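Search the manual
Search
Jirnby Support > Kirix arm > Teaching by hand and by remote

Section 6: Teaching the arm to handle soft goods
By Shaohua Kang
Fri 2 September

Jirnby Support uses cookies to remember which page you were on. Accept | Manage

Rigid parts forgive a sloppy teacher. Fabric keeps a grudge. Read this section through once before you touch the handles, then again when the first ten minutes have gone badly.

Before you start

1. Clear the work area of anything you'd mind seeing folded.
2. Check that the wrist camera is streaming to the operator screen. If the picture stutters, swap the cable before you start blaming the software.
3. Open Teach > New task and give it a name. "Test" is taken. So is "test2". The Grudstead office has used both, along with every spelling of "final".
4. Set grip force to Low. The factory setting was chosen by someone holding a wrench.

CAUTION: Keep fingers, sleeves and lanyards away from the gripper whenever the Live light is on. The arm can't tell your cuff from the workpiece.

Recording by remote control

5. Take the leader handles and wait for the double beep. Moving before the beep records nothing, however beautifully you do it.
6. Approach the fabric with the fingers open. Aim for a part with some body to it, such as a seam or a doubled edge.
7. Close slowly and stop when the material stops sliding. Squeezing harder makes a crease and teaches the arm to make creases.
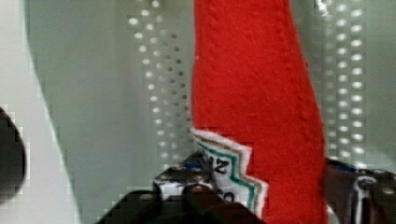 8. Lift straight up, pause for one breath, then carry. The pause lets the cloth finish swinging, and it gives the learner a clean point between the two motions.
9. Set the piece down, open the fingers fully and back away along the path you came in on. A fast exit tends to take the workpiece with it.
10. Press Save for a good run or Discard for a bad one. A run where you dropped the piece and recovered nicely is still a bad one unless you are teaching recovery, in which case file it under Recovery and look pleased.

NOTE: Move the starting position a little between runs. An arm that has seen the cloth in only one spot will go to that spot forever, cloth or no cloth.

Guiding by hand

11. Switch to Free Drive and hold the arm above the wrist joint. Do not steer by the camera bracket. It is a bracket.
12. Walk the arm through the motion at half the speed you think is sensible. Waypoints are stored automatically, up to 3000 per task. If you reach that limit, go have lunch and start over.

How many runs?

For one item and one motion, the Hegedűs preset asks for 143 saved runs. You will be bored by run 20 and careless by run 40, so change operators before then. Don't let two people alternate every run; the arm learns an average of their habits and ends up with neither person's good ones.

If it goes wrong

Error 1114 means the two fingers disagree about whether they are holding something. Open the gripper, remove any lint from the pads, and run Teach > Zero Fingers. If the error comes back, repeat with better light and more patience about the lint.

If playback looks nothing like what you did, watch the recording first. It usually looks exactly like what you did.

Get manual updates by email. Enter your address | Subscribe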